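How to hang long light fixtures under a curved panel ceiling

Daruseck, December 2020

When we moved the workshop into the old hall in Daruseck, the ceiling was the first problem. It is an arched roof, covered from inside with white corrugated panels, and the light we found there was weak and yellow. I wanted long suspended fixtures that give soft light over the work tables. A flat ceiling is easy for this job. A curved one needs more measuring, and I made some mistakes which I will try to save you from.

One warning before the start. I hung the fixtures myself, but the connection to the power was made by a licensed electrician. Please do the same if you are not qualified. Switch off the circuit at the breaker panel and check with a tester before you touch any wire.

What you need

A long fixture with a diffuser, one for each work zone
Two steel suspension cables per fixture, with adjustable grips
Threaded hooks and rubber washers
A laser level, or a string with a weight
A thin white cable, a small surface box and cable clips
A stable scaffold (a ladder is not enough, you need both hands)

Step 1. Find what is behind the panels

Corrugated panels look strong, but they are only a cover. Never hang the weight from the panel alone. Knock gently and look for the lines of screws, they normally show where the support is. In our hall the supports are 208 cm apart, and this distance decided where the lights could go. Write it down before you order anything.

Step 2. Mark the positions on the floor

It is more comfortable to plan on the floor than on the scaffold. Put tape where each fixture should be, then send the point up with the laser. On a curved ceiling do not measure along the panels, because the curve makes the distance longer than it is in reality. I did it once, and my first fixture was 25 cm too close to the wall.

Step 3. Drill and fix the hooks

Drill on the high part of the wave, where rain would not collect if the roof leaks a little one day. Put a rubber washer on both sides and tighten by hand first. If the panel starts to bend inward, you went too far.
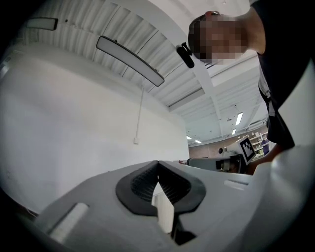 Step 4. Hang the fixture and make it level

If the fixture runs across the curve, the two cables will have different lengths. Leave at least 10 cm extra on each one and cut only at the very end. Level the fixture by its own body, never by the ceiling — the eye will follow the curve and tell you lies. After one night check it again, as new cables can settle a bit.

Step 5. Bring the cable down

A white cable on a white wall is almost invisible if it is straight. Use the laser for a vertical line, press the clips on this line and finish in the surface box. Do not pull the cable tight between the clips.

Cost and care

For the materials we paid around 663 euros, the electrician not included. The diffusers collect dust on the upper side, so I wipe them with a damp cloth every February, with the power off. Do not use alcohol on plastic diffusers, mine became cloudy in one corner and it stayed like this.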